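What Happens to a Milk Carton When the Milk Is Gone?

A milk carton looks like a plain paper box. You can fold it, crush it and write on it with a pencil. But if you poured milk into a box made only of paper, the box would turn soggy and the milk would end up on the floor. So a milk carton has to be more than paper.

In this article we look at what food and drink packages are made of, why so many kinds turn up on one table, and how to sort them when you have finished eating and drinking.

Layers like a sandwich

Many milk cartons are made of thin layers pressed tightly together. The thickest layer is paperboard, a stiff kind of paper made from wood. It gives the carton its shape and lets it stand up.

Plastic covers the paperboard on both sides. It is so thin that you can hardly feel it. The plastic on the inside keeps the milk from soaking into the paper. The plastic on the outside keeps the paper dry if the carton gets wet.

Cartons that can sit on a shelf for months without a refrigerator usually have one more layer, a very thin sheet of aluminum. Light and air can spoil milk, and the aluminum keeps both of them out. Milk in these cartons has also been heated for a few seconds to a very high temperature, which kills the germs that make it go sour.

Cartons sold cold in the refrigerator section often have no aluminum. They are only meant to last a week or two.

Why are cartons shaped like bricks?

Round bottles leave gaps when you push them together. Boxes with straight sides don't. A delivery truck can carry more milk in boxes than it could in round bottles of the same height, and shelves can hold more too.

A carton starts out flat. The material arrives at the dairy on a big roll or as folded sleeves. A machine shapes it, fills it, and seals the ends. At the Iten dairy in Fomthorpe, one filling line closes 3,000 small cartons before the morning break. Look at the end of an empty carton and you can find the folds. On some cartons you can lift the corner flaps and flatten the whole thing again.

A table after snack time

Think about everything that gets opened when people sit down for a snack. Drinks come in cartons and small bottles. Cookies and crackers come in crinkly wrappers. Each package was picked to do a certain job.

A shiny wrapper is often plastic film with a coat of metal so thin that you could never peel it off. It keeps air and damp away from the food, so that crackers stay crisp. The zigzag edge at the top of many packets is there to help you tear it. A small tear starts more easily at a point than on a straight edge.

Little drink bottles are usually plastic, and many have a foil lid. The bottle and the lid are different materials, so they may need to go to different places. 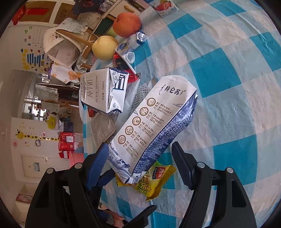
One reader in Fomthorpe wrote in to say that at her house the cartons always went in with the newspapers, until the paper bin came back with a note on it. She wanted to know if they belonged with the plastic instead, and whether the foil tops on the little bottles had to come off first.

The answer to the first part depends on where you live. Some towns ask for cartons with paper, some ask for them with plastic and metal, and some have a separate bin for them. A few towns can't recycle them at all. In Fomthorpe cartons go in the container bin, the one for cans and bottles. As for the foil tops, yes, pull them all the way off. A bottle with its top half on is hard for a sorting machine to deal with.

How to sort your packages

First check that each one is empty. A carton that feels light can still have milk in the corners, so tip it over the sink and wait.

Rinse cartons and bottles with a little water. You don't need soap. Leave them upside down on the drainer.

Flatten the cartons. Open the flaps at both ends, then press down on the middle with your hands. If a carton came with a straw, follow your town's rule for it. Small loose things can fall through the sorting machines.

Do the scrunch test on shiny wrappers. Squeeze the wrapper into a ball and let go. If it stays in a ball, it is probably foil. If it springs open again, it is probably plastic film. Most home recycling bins do not take plastic film, so it usually goes in the trash.

Clear plastic cups and lids often have a number inside a small triangle. The number tells you what kind of plastic it is. Number 1 and number 2 are accepted in many places. Number 6 is often not. Ask a grown-up to help you find the list for your town.

Where do the cartons go?

At the Tanameo recycling plant, cartons are sorted away from the cans and bottles and squashed into big bales. The bales go to the Tshabalala paper mill.

The mill has a machine called a pulper. It works like a huge blender full of water. The paperboard soaks and comes apart into tiny strings called fibers, while the plastic and aluminum stay in larger bits. A screen with holes lets the fibers through and holds the bits back.

The wet fibers are spread out, pressed and dried to make new paper. Carton fibers are long and strong, which makes them good for paper towels, tissues and cardboard. The leftover plastic and aluminum can be pressed into boards for building. The boards have little silver specks in them.

Try it yourself

You will need an empty, rinsed carton, a bowl of warm water and a grown-up with scissors.

Ask the grown-up to cut a square from the side of the carton. Put it in the water and leave it overnight. In the morning, rub one corner between your fingers until the layers start to split. Peel slowly. You should get a clear skin of plastic and a soft, thick layer of paper. If there is a silver layer as well, the carton was probably made to be kept on a shelf.

Tear the wet paper into small bits and stir them in the bowl. The cloudy stuff in the water is fiber.

Words to know

Bale: a large block of squashed material, tied together.

Fiber: a tiny thread. Paper is made of many fibers stuck together.

Film: very thin plastic.

Paperboard: paper that is thick and stiff.

Pulp: a mushy mix of water and fibers.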